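Big Roofs: How Do They Stay Up?

Look up. What's over your head right now? Probably a ceiling, and over that a roof. Your bedroom roof has an easy job. The walls are close together and there's not much to cross.

Now think of a swimming pool. Or an ice rink, or a train station. The roof goes all the way over and there's nothing in the middle holding it. No posts. You'd bump into posts. So what's keeping it up there?

First, the pulling down part

Everything with weight gets pulled toward the ground. You, your shoes, a roof. That's gravity and it never takes a break.

A roof has to hold up itself first. People forget that one. Then it has to hold up the lights, the pipes, the big fans, the scoreboard if there is one. Then snow. Snow looks light but it isn't, not when there's a lot of it, and wet snow is worse. Then there's wind, and wind can push down on a roof or go over the top and pull UP on it. So a roof has to be held up and also held down. Weird but true.

Builders call all of this "load." Load just means the stuff the roof has to carry.

Span is the word you want

The gap a roof has to cross without help is called the span. Put two chairs close together and lay a ruler across. Short span, nice and stiff. Now get a yardstick and pull the chairs apart. Push down in the middle. It bends more. Longer span, more bend.

And it gets worse faster than you'd think. Make the span twice as long and the bend is a lot more than twice as much. So you can't just take a small roof and stretch it. You need a different plan.

Lina Nimri designs roofs for a living and she does the ruler thing when she visits schools. She lays the ruler flat, pushes, it bends. Then she turns it up on its thin edge and pushes again. Hardly moves! Same ruler. Same plastic. Try it, but hold the ends so it doesnt flop over.

Why does that work? When a beam bends down, its top side gets squashed and its bottom side gets stretched. If the top and bottom are far apart, it's much harder to bend. So tall beams are stiff beams. Deep, a builder would say.

But there's a catch. A really tall solid beam is heavy, and the roof has to carry its own weight, remember? You end up using most of your strength just holding yourself up.

Triangles to the rescue

The answer is to keep the top, keep the bottom, and throw away most of the middle. What's left in between gets made of thin bars, in a zigzag. That's called a truss.

Look at the zigzag and you'll see triangles. There's a reason. Take four craft sticks and pin them at the corners into a square. Push one corner. It leans over and goes flat like a squashed box. Now pin three sticks into a triangle and push. Nothing happens. A triangle can't lean over unless a stick bends or snaps or a pin comes out. It's the only shape with straight sides that can do that.

So a truss is tall, which makes it stiff, and mostly air, which makes it light. Smart. You'll find them in lots of places. Old railroad bridges. Tower cranes. The attic of a house, if you're allowed to go look (ask first, some attics have thin floors).

Emmanuel Ondieki used to put up trusses for the sports hall at Vukotholm. The hall is 35 meters across on the inside. He says the trusses came in on trucks in three pieces each and got bolted together on the ground, because it is much nicer to bolt things while standing on the grass. Then a crane picked them up whole. They started before 6 in the morning, before the wind got going.

"When it's up in the air it looks like a toy," he says. "Then it comes down next to you and it's taller than you are."

Where to spot a big roof

Train stations. Airport halls. Barns, the large kind. Indoor markets. Sports halls. Hangars, where planes are kept, they're some of the biggest because you can't fold the wings on most planes. Warehouses too. A warehouse needs a lot of floor under one roof, and fewer posts means more room to move things around.

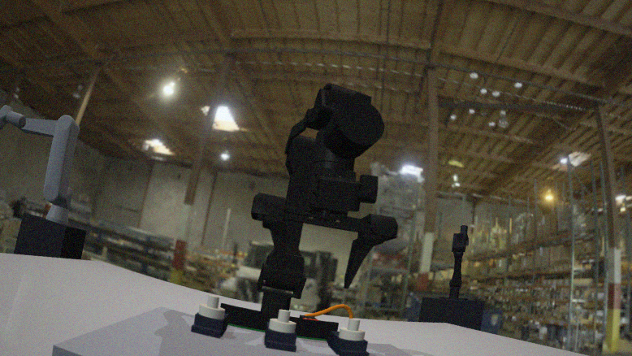 A robot arm under the roof of a large warehouse. Computer picture.

Next time you're in a big store, the kind that sells paint and plants and doors, look up and try to find the trusses. Some stores hide them behind a ceiling. Lots don't bother.

Arches - the really old way

People were covering wide spaces long before they had steel. They had stone, and stone is great at being squashed and terrible at being stretched. A long flat stone beam cracks along the bottom, where it's stretching. So you can't go far with one.

An arch fixes that. In an arch every stone leans on the next one. The whole thing is being squashed, all the way around, and stone likes that. The stone at the very top is called the keystone. While you're building, the arch has to sit on a wooden frame, because it won't stand up until the last stone is in. Then you take the wood away and cross your fingers.

Arches do have one bad habit. They push outward at the bottom. Stand facing a friend, arms up, palms together, and both lean in. Feel your feet? They want to slide back. You're an arch. That's why old churches have thick walls, or big stone props on the outside called buttresses. Those are stopping the feet from sliding.

Spin an arch around in a circle and you get a dome. Half an eggshell is a dome. Pretty thin, pretty strong.

Roofs that hang

There's another way, and it goes upside down. Hold a piece of string by both ends and let the middle droop. The string is being stretched, everywhere, and nothing in it is being squashed. Steel cable loves being stretched. A thin cable can hold an awful lot.

So some roofs hang. There are tall masts on the outside, cables come down from the masts, and the roof is held up by the cables like a puppet. Tents do something similar, only with cloth. Pull the cloth tight in two directions and it goes stiff and doesn't flap.

The market in Prunness has a hanging roof. It covers 1180 square meters and the masts are all out in the street, so inside it's just fruit stalls and shoppers. Seija Oksanen sells plums there. Ask her about the roof and she'll tell you it's loud in the rain. Very loud. You have to point at your plums.

Why not make it out of paper?

You can! Try this one, it's quick.

Take one sheet of paper. Put it across two books with a gap between. Put a coin in the middle. Flop.

Now fold the same sheet back and forth like a fan, little folds. Put it across the gap with the folds running from book to book. Put the coin on. Add another. Keep going.

It's the ruler on its edge all over again. The folds make the paper tall instead of flat. Metal roof sheets are wavy or ridged for the same reason. Run your hand over the side of a shed sometime.

A class in Braltada tried it, taught by Chih-ming Cheung, and they didn't use coins, they used dried beans in a cup. The best roof held 375 beans before it slid off the books. It didn't even break, the books moved. They want a rematch with heavier books.

What about the rain?

Right, almost forgot. Water is heavy and a flat roof that fills up is a pond in the sky. Not good. If the roof sags a little, water runs to the low spot, and that makes it sag more, so more water comes. So "flat" roofs aren't really flat. They slope a tiny bit toward the drains. And somebody has to clear the leaves out of the drains, mostly in fall.

Snowy places often have steep roofs so the snow slides off. If a big roof can't be steep it has to be strong, and builders look up how much snow usualy falls there before they pick the size of the bars. A roof that's fine in a warm town could be in trouble in a cold one.

Hot and cold

One more thing. Metal gets a little longer when it's hot and a little shorter when it's cold. On a spoon you'd never notice. On a very long roof it adds up. So one end of a truss is sometimes fixed tight and the other end can slide a tiny bit. If you've ever heard a big roof go tick, tick, tick when the sun comes out, that can be the metal moving.

Words to keep

Load - what a roof has to carry, its own weight too
Span - the gap it crosses
Truss - a tall, light frame made of triangles
Keystone - the top stone of an arch
Buttress - a prop that stops a wall being pushed out
Mast - a tall post that cables hang from

Things to try

Build a bridge or a roof from dry spaghetti and marshmallows. Squares first. Then triangles. Poke both.

Lean on a friend and be an arch (soft floor please).

Draw the roof of your school gym from memory, then go check. Lies Meijer, age nine, drew hers and had the zigzags going the right way but forgot the lights.

Find a roof that hangs. They're harder to spot, look for cables on the outside.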